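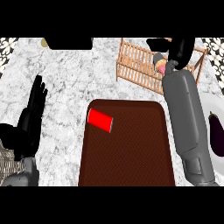

Drerar is a method for training two-armed robots to do household tabletop work using mostly simulated practice. It was developed by Melahat Kaplan and Kevin Mac Giolla at the Laitinen laboratory and first described in a technical report dated December 10, 2020. The method is best known for its handling of kitchen tasks, in which a robot with two hand-shaped grippers moves cans, bowls, toy or real food and similar items between trays, racks and other containers.

Background

Robot policies learned by imitation need examples to copy. In the usual arrangement a person steers the robot through a task many times, and a neural network is then trained to produce the same motions from camera views. Collecting these examples on real machines is slow. Objects have to be put back by hand after every attempt, and the arms need regular checks and repairs.

Simulation removes the resetting problem but brings others. A policy trained in a rendered kitchen may fail in a real one when the light, the textures or the way objects slide and roll are different. Two-armed robots add a further difficulty, as the arms can block each other's path and can also hide objects from the head camera. Earlier work at Laitinen, led by Sevim Soylu, had found that many failures in simulated kitchen tasks happened while one arm was covering the object that the other arm needed.

Method

Drerar has two stages. In the first, an operator wearing a headset and hand trackers performs a small number of demonstrations in the simulator. The published experiments used 20 demonstrations per task. Each one is split into segments, and each segment is tied to a single object. Reaching for a can is one segment, for instance, and carrying it to a rack is another.

In the second stage the software makes new demonstrations from the old ones. It places the objects in new positions, shifts each segment to match, and joins the segments with short connecting motions. The result is run in the simulator from start to finish. Attempts that end with the task complete are kept and the rest are thrown away.

Splicing of this kind was already in use before Drerar. What the authors added was a timing step called arm yielding. Before a new demonstration is run, the software estimates which parts of the head camera view each arm will cover. If an idle arm would hide the next object to be grasped, the idle arm is moved to a raised or retracted pose first. The fingers are opened during this move so that the hand is ready for its next grasp. Since the yielding motion is part of the saved demonstration, the trained policy learns it along with everything else.

Visual variation is applied afterward. The same motion is rendered again with other countertops, wall tile, tableware and camera positions. Items that play no part in the task, such as a striped cloth or a vegetable in a bowl, are added as distractors. The motion of the arms is not changed at this step - only what the camera sees.

Simulated environment

The scenes were built in Vostura, an in-house simulator written largely by Montri Chaimongkol. It uses rigid bodies for cans, trays and racks. Cloth is treated as a fixed shape in most tasks, which saves computing time but means that it does not fold or wrinkle when touched.

Cylindrical objects lying on their sides receive special attention in the simulator. A can in this position may roll when a finger touches it off center, and small errors in the friction settings have a large effect on how far it goes. Chaimongkol added a rolling resistance term that is varied from one episode to the next. Trays are given a raised rim in the collision model as well as in the rendered model, so a rolling can stops at the rim.

Results

The report covered 8 tasks. They included standing up a fallen can, moving an item from a tray to a dish rack, and passing a bowl from one hand to the other. With arm yielding turned on, the policies completed 89 percent of test episodes in simulation. The tests used object positions and surface textures that had been left out of training.

The largest gains came in tasks that used a dish rack. Racks with thin parallel slats are hard to use as targets, as the gap between slats is narrow and an arm reaching over the rack tends to cover it. Tasks in which all objects stood in the open showed little difference with or without yielding.

A smaller set of trials was carried out on a physical robot by Ayten Duman. The policies worked without further training on 9 of the object types tested. Performance was lower than in simulation, and most of the failures were grasps that closed too early. Duman put this down to a delay in the real hand that Vostura did not model.

Limitations

The method depends on each segment belonging to one object. Tasks where two objects must be handled together, such as pouring from one cup into another, had to be marked by hand and did not always splice well. The estimate of what an arm will cover also assumes a head camera that stays still. Robots that turn their heads while working would need the estimate to be made again at each step.

Another concern raised in the report is the throwing away of failed attempts. A policy trained only on successful episodes rarely sees a dropped or misplaced object, so it has little to copy when something goes wrong. The authors tried adding a few recovery demonstrations for the fallen can task. The policy retried more often after a missed grasp, though it sometimes retried after a good one too.

Later work

Bitia, a follow-up project headed by Soylu, keeps the two stages of Drerar but replaces the fixed yielding rule with a learned one. It lets the idle arm do useful work, such as steadying a tray, instead of moving out of view. The project also added a delay model for the hands, based on Duman's measurements, and a simple version of moving cloth.

See also

Imitation learning
Domain randomization
Bimanual manipulation
Teleoperation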